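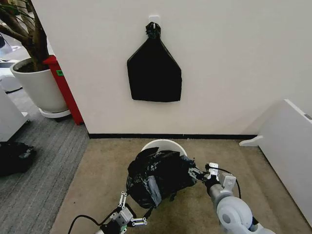 Prys Hopkin asked under my last post why we don't just record the same good run 100 times and be done with it. I gave a short answer there and it deserved a longer one.

We tried something close to that in November, with a different task. Every example started from the same spot, with the same operator and the same hand going in first. The model learned it well and then fell over as soon as we moved the bin a little. It had picked up one path through the room and not much else.

So for the trash bag task, which we're calling Pruseck in the folder names, I'm changing things on purpose. The bin moves between episodes. The bag gets more or less filling. Sometimes the left arm takes hold first, sometimes the right. I keep the goal the same and write the starting layout in the log before I touch the controls.

Bags are awkward. A box has edges you can go back to, but a full bag changes shape every time you grip it, and the shine on the plastic moves around with it. The grippers need a decent pinch of material. Too little and it slides out, too much and the fingers don't close properly. I've learned to go for the gathered part with one side and take the weight with the other.

A session is two hours, and I stop there even if it's going well. After that I get sloppy and start rushing the release, and the rushing ends up in the data. Ryan Ellwood looked through one of my late batches and could tell which episodes came at the end without checking the times.

I used to delete every fumble. Now I keep the ones where I lose the grip and get it back, and tag them separately — the model needs to see a recovery from somewhere. If the bag ends up on the floor and I have to walk over and fix it by hand, that one goes.

Last batch I threw out eight. Five were drops and the rest were me forgetting to start the log.

Next is fitting an empty bag into the bin, which I expect to be slower. Thin plastic sticks to itself and I haven't found a good way to open it with two grippers yet. If you have, leave a comment.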